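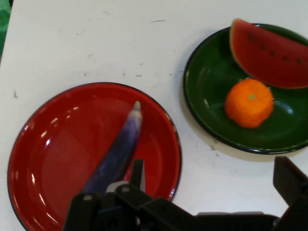

Play food and enamel plates

Gallery page, last updated 16 Nov 2021

These are the pretend food and plates from the sorting set at Drurnholm, put on one page so that people who borrow the set can see what is in it and how it gets used. The set began in March with a box of secondhand play food from the Urrego toy exchange and has grown since. Most of it goes out in small groups, a few pieces at a time, because a full box tipped onto a table tends to end up as a pile and stay one.

The usual starting point is three pieces and two plates. One piece goes on one plate, two on the other, and then they get moved. You can sort by colour, by size, by fruit and vegetable, or by what you would eat for lunch. Children under four mostly sort by what they like, and that works too.

Text and arrangement by Nhàn Vũ.

The plates

Two are used for this group, a red one and a dark green one, both enamel and both with a thin dark rim. We tried paper plates first. They slid, and the heavier pieces bent them. Melamine was better but the colours we could get were pale, and the food didn't show up well against them. Enamel stays put and wipes clean with a cloth.

The glossy finish picks up reflections under bright lights. If you are setting up near a window and the glare is a nuisance, turn the table a little or pull the blind halfway.

The plates chip if dropped on tile. Check the rims before handing them out, and put any chipped plate aside in the return bag with a note on it.

The eggplant

Long, slender and purple, with a pale tip. It is the piece people ask about most, mainly because a lot of play food sets don't have one. Younger children call it a cucumber or a whale. It lies well across the middle of the red plate.

It is a good one for talking about names. At Drurnholm we say eggplant, but several families say aubergine and there is a Vietnamese name for it on the card in the box as well. Use whichever one the child uses at home.

The orange

Small and round, with a bumpy skin. It goes by orange or tangerine depending on who is packing the box, and both words are on the list. Being round it can roll, so set it down gently and a bit in from the rim.

The bumps make it a useful piece for feeling with eyes closed. Put it in a cloth bag with the eggplant and ask which is which.

The watermelon slice

A wedge with red flesh and green rind, and a thin pale band between the two. It shares the green plate with the orange. The slice is the only piece of the three that is a part of something, and older children will often ask where the rest of the watermelon is. There isn't a rest. It came as a slice. 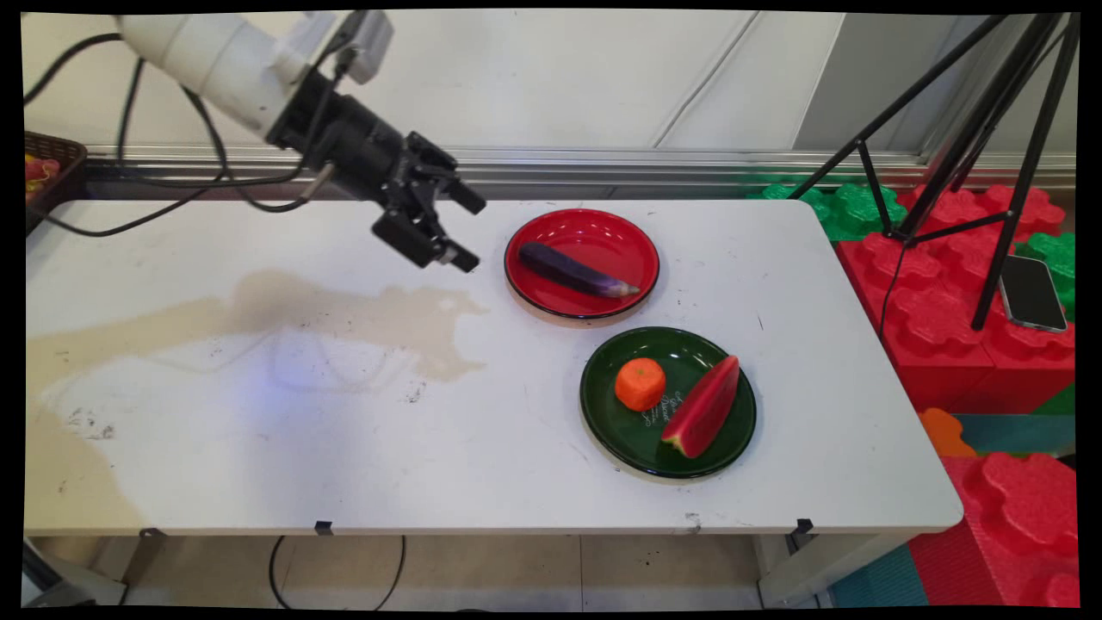 Photo: Kostalstead / Drurnholm play library

The eggplant on the red plate, the orange and the watermelon slice together on the green one. There is white lettering on the green plate between the two fruits, in a handwritten style.

The white table has had a long working life. The large beige stain on the left half and the dark specks have been scrubbed at with most things in the cupboard and are now considered part of it. A white top is still the best background we have for coloured pieces, and the marks don't get in the way of a game.

Using the group

Start with the layout shown and ask the child to put all the fruit together. Then ask for everything on one plate. Then hand over an empty plate and say nothing for a bit — this is usually when the shop or the café starts up.

For two children, give each a plate and let them swap one piece at a time. For older ones, call out an order and have them fill it from memory. "One eggplant and no orange" catches most of them the first time.

Cleaning and returns

Wipe the pieces with a damp cloth and a drop of dish soap, then dry them before they go back in the bag. Don't soak them. The plates can be washed in the sink but please keep them out of the dishwasher.

Loans run for 24 days. Returns go to the Drivura desk, at the far end from the main counter. Each group has a number on its bag, and this one is 255. If a piece is missing, write it on the slip and we will look for a match. Single pieces turn up at the exchange fairly often, though eggplants are slow to come by.

The next page has the bread and cheese group, with the wooden board. The soup pot is being repainted and will be added when it is back.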